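Horgan Street Clothing Room: news from the folding table

Dear friends of the clothing room,

In the last newsletter I promised to write something on how we work with denim. Many people bring us jeans, and many ask why it takes so long until their bag arrives in the shop in Prikdale. I try to explain it here, and I ask your patience with my English.

All denim goes first to the white table. We bought it second-hand from an office that was moving, and it is the best thing we have. On a dark table you do not see loose threads, small stones or the coloured dust that comes off a new pair of jeans. On white you see everything. Please wipe it before you begin and again when you finish, also when it looks clean to you.

We put one piece on the table at a time. This is the rule that is most often forgotten. When there are three or four pairs in a heap, the pockets do not get checked, and last July a house key went with a pair of jeans as far as our sister shop in Flekance. It came back by post, but the owner had already changed the lock.

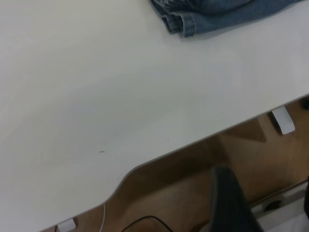

Begin with the hems. Open each one with two fingers and look inside, for sand and dry grass like to stay there. Then follow the side seam upwards and feel if the stitching holds. A worn, lighter edge on the hem is no problem and we do not cut it away. A seam that opens when you pull gently goes to the mending basket with a safety pin at the place.

The most difficult question is always the holes. Some denim is sold with frayed places and white threads, and young customers look for exactly this. Other denim is simply finished. My own way is to hold the cloth on both sides of the hole and pull a little. If the fabric around it is still strong, the piece can go to the rack. If it is thin like paper, it goes in the rag bag. When you are not sure, leave it on the shelf marked "ask" and do not feel bad. I also put things there.

For folding we lay one leg over the other, smooth the cloth with the flat hand, and fold from the hem to the waist. The size label should be on the outside. The shelf takes piles of 12, and higher piles fall down when somebody opens the door.

Some small news as well. The Zekatau sewing machine is repaired and stands again beside the window. The repair cost less than we feared, so we could buy new thread in dark blue and in the orange-brown colour that is used on jeans. Please write on the list when a spool is almost empty. We also need hangers with clips, and 14 of them would fill the new rail.

The next mending evening is 28th February, at the usual hour. There is tea, and if you have a good thimble, please bring it. Donations of clean denim can be left at the side door in a closed bag. Children's sizes are very welcome at the moment, as that shelf is nearly empty.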